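4.2 Simulated kitchen tasks

We tested the Drolleo kit in its bundled simulator before any hardware trials. The package, sold by Emard, covers a two-arm robot model, a set of household objects and a scripting interface. Each of the three tabletop tasks was run 100 times with the supplied settings.
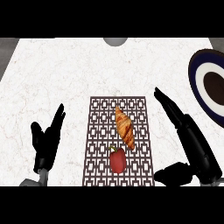 Figure 5. Simulator view with a croissant and a red pepper on a patterned placemat, between the two grippers.

Object choice matters at this stage – a croissant and a pepper call for different grasp points, and the kit's default planner treats both as plain boxes. We left this unchanged so that the results reflect the product as delivered. Run logs were exported with the Kazemi plug-in.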